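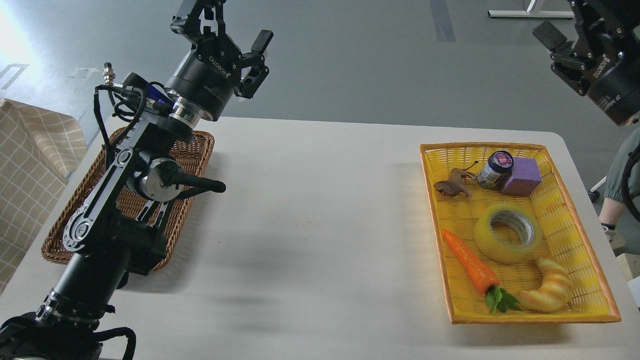

Subject: Re: Quorum after the water board resignations
Date: August 3, 2025

> The Birnville regional water board has 11 seats under the order, and
> two of them are now vacant. Draveck says its councillor stays on until
> the province names a replacement. Does a member whose appointment has
> lapsed count toward quorum, and if not, is the February rate decision
> any good? Our council wants to know before it signs the transfer.

Two separate questions, and the answers don't depend on each other.

On quorum, the regional order sets it at a majority of the members "then in office". A vacant seat therefore comes off the denominator. With nine in office the quorum is five, whether or not anyone is sitting in the other two chairs. The old procedural bylaw said a majority of all seats, and that wording still turns up in the orientation binder, but it was repealed when Clostska joined the region. The order prevails over the bylaw in any case (section 7).

On the lapsed appointment, the order provides that a municipal appointee holds office until a successor is appointed. It says nothing comparable for provincial appointees. The Draveck seat is a municipal one, so the province has no replacement to name. The Draveck council makes that appointment, and its councillor continues with full voting rights until it does. I would count that seat as occupied, and it is one of my nine.

The February decision was carried with seven members present and six voting in favour. Even if the Draveck vote is struck out, there were six present and five in favour, so the result stands on either reading. What I can't confirm is notice. The order calls for the agenda to be posted in each municipality, and I have seen the posting record for Birnville and Draveck but not for Norðdahl. If someone on the list has the Norðdahl copy, please send the page with the stamp – the covering letter alone is not enough.

As for the transfer agreement, Schedule B lists 277 service connections in Norðdahl and 959 in Clostska. The engineering report gives 114 fewer for Clostska. I assume the difference is the seasonal lots, which are billed at a flat rate and have no meters, but the schedule doesn't say so. A footnote would fix it. I would ask for that before signing, as the cost-sharing formula is driven by the connection count and the agreement has no mechanism for correcting it mid-term.

None of this is legal advice. The board's solicitor should be asked about the provincial seats in writing.

Recent messages in this list
Reserve fund bylaw, second reading
Re: Clostska seasonal lots and flat-rate billing
Posting of agendas at municipal offices
Re: Draft transfer agreement, Schedule B

Contact the list owner | Archive by thread | Back to top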